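Why Do Wet Things and Plastic Things Shine?

Look at a new coin, then look at a brick. The coin shines and the brick does not. Both are in the same room and the same light falls on both of them. So why do they look so different?

To answer this, we must think about how light travels. Light goes in straight lines. When it meets something, a part of it jumps back, like a ball jumps back from a wall. We call this reflection. When the light comes back to your eye, you see the thing.

Smooth and rough

Imagine that you throw a ball at a flat floor. You can guess where it will go. Now imagine that you throw it at a pile of stones. It can go anywhere!

Light does the same. On a very smooth surface, all the light jumps back in one direction. It stays together, and it looks bright. On a rough surface the light is sent in many directions, so it looks soft and dull. A brick is full of tiny hills and holes, and this is the reason it does not shine.

What about a surface that is smooth but has wrinkles? A plastic sheet is a good example. Each wrinkle is tilted in its own way, and only some of them send the light of the lamp to your eye. Those places look white, even when the sheet is blue.

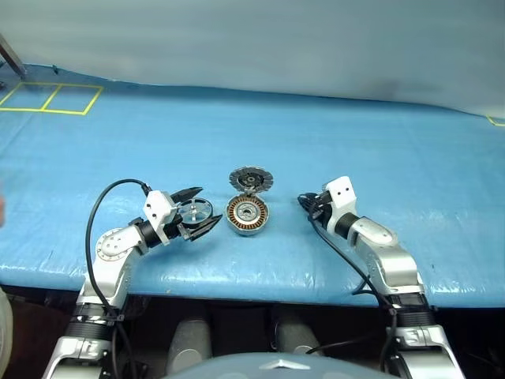 Why is a wet road shiny?

A dry road is rough. When it rains, the water fills the little holes and makes a smooth skin on the top. Now the light can jump back together. At night you can see the street lamps in it, upside down. When the water dries, the road becomes dull again.

Try it at home

You need 2 pieces of kitchen foil and a lamp.

1. Keep one piece flat and smooth.
2. Make the other piece into a ball with your hands, then open it again gently.
3. Hold each piece near the lamp and move it slowly from side to side.

On the flat piece you will see one big bright spot, and maybe also your own face, a little unclear. On the other piece you will see many small spots, and they move when you move. Do not touch the lamp, it can be hot.

A surface can be soft and still be glossy. To be shiny, it must be smooth on the outside, and it does not matter if it is hard like a plate or padded like a mat.

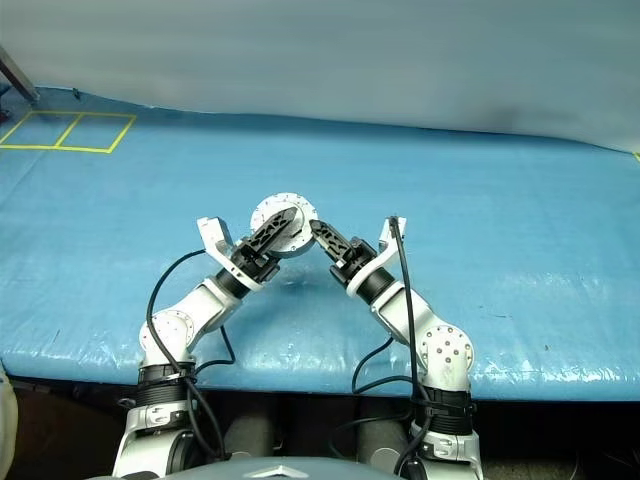
Sokthorpe, September

A girl from Miranda School asked me if the moon is shiny. It is a very good question. The moon is bright in our sky, but its ground is dusty and rough, more like the brick than like the coin. It looks bright to us because the sun is so strong and the sky behind it is so dark.

If you also have a question about light, ask your teacher to send it to me.

Lucie Grewal

Last updated: 22 October 2024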